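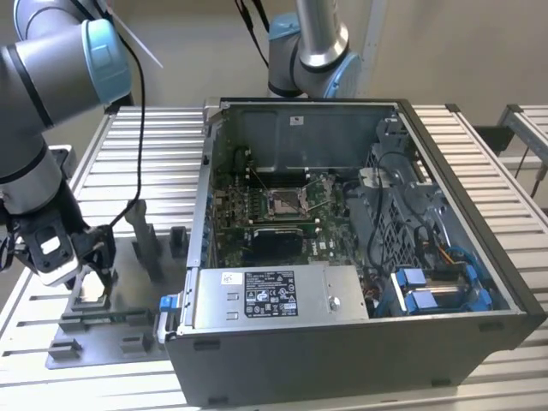
Furkodon is looking for a part-time bench technician to join the desktop refurbishment workshop in Larkton. The work is mostly retired office computers: taking them apart, finding out what is wrong, putting them back together and sending them off to people who will be pleased to have them. A good many arrive like the Dell on its side on the slatted aluminium table, with a perfectly respectable board and nothing in the processor socket. If that makes you want to go and look in the parts drawers, please read on. If it makes you want to lie down, we do understand, but this may not be your job.

Last year 1,162 desktops left the workshop in working order. We would like the number to be 1,755 by the end of December, and have been told that wanting it harder is not a plan. Hence the advertisement.

What you would be doing

Opening towers, cleaning them out and noting what is missing.
Fitting processors, memory, power supplies and drives, and swapping the ones that have given up.
Wiping or removing every drive before anything else happens to it. We are relaxed about most things. We are not relaxed about this.
Filling in the job sheet. The job sheet is a single side of paper and still manages to be the least popular part of the day.
Answering the door when the van comes, and helping to carry. Desktops from large offices come in loads of up to 79 and there is no lift.

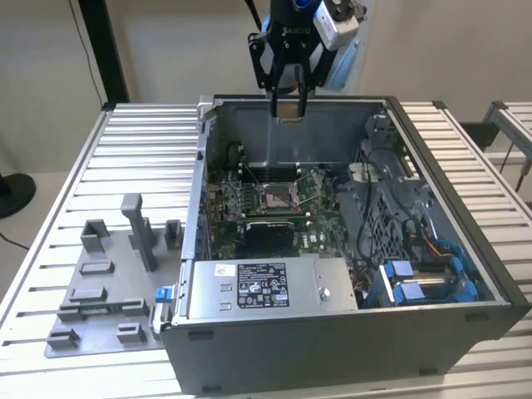

Who you would be working for

I run the workshop and will be the person you complain to. You don't need a certificate. You do need to know your way around the inside of a desktop: which way round the memory goes, why the lever beside the socket should not be forced, how to get a blue plastic clip to let go without hearing it snap. If you learned all this by ruining a family computer as a teenager, put that on the form. It counts as experience, and several of us got in the same way.

Patience is worth more to us than speed. So is a willingness to say "I think I've broken it" early in the morning, while there is still time to do something about it. You should be comfortable standing for long stretches and lifting a full tower on and off a bench. Good eyesight or good glasses will help with the labels on power supplies, which are written for ants.

Hours and pay

Three days a week, nine till half past four, with some choice over which three. Pay is £400 a week before tax. Holiday is in proportion to a full-time post, and there is a small pension. Tea is provided. Biscuits are seasonal.

The workshop is in Drorngate, a ten-minute walk from Larkton station if you ignore the signs. Parking is possible for anyone who arrives before the bakery's customers do.

How to apply

Write to us at the Drorngate workshop, or drop a letter in by hand, to arrive by 22nd February. One page is plenty. Tell us about something you have mended, and something you haven't managed to. We will ask a few people in for a paid morning at the bench, with a machine to diagnose and somebody nearby to answer questions. Bring your own screwdriver if you are particular about screwdrivers.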